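Notes from the Cluvelon Project, November 2024

The student robotics club at Jellthorpe has completed the first stage of its Cluvelon project, and I wish to record the present state of the work while the details remain fresh. Members began in May with a modest aim: to have one arm pick up a small wooden cube and set it down at a chosen point on the table.

The club received a grant of 3,000 dollars from the Drorkeo fund. Most of it went toward the arm and its mounting, and the remainder was set aside for spare parts. Meetings are held in the Le Goff building, where the club has the use of 2 tables on weekday afternoons. There are now 19 members, several of whom had never written a line of code before joining.

By the end of last week the students had logged 1,027 attempts. Each entry gives the starting position of the cube, the opening of the fingers and the outcome. The early entries are uneven - a few lack an outcome altogether - and members have agreed on a single form for all later sessions.

Approach angle has proved the most difficult matter. The students now bring the fingers in wide and close them only when the cube lies between the tips.

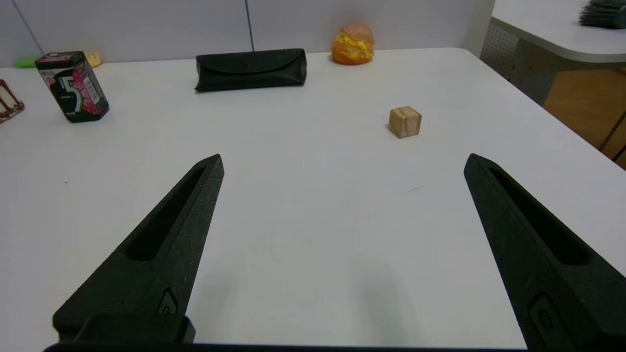 A second question concerns other objects on the table. Some members would prefer a bare surface for every attempt, while others hold that the program should learn to ignore whatever stands behind the cube. I favor the latter view, although it will require more patience with the camera settings.

The next stage will add a second cube. Students who wish to join may attend any regular meeting, and no prior experience is required.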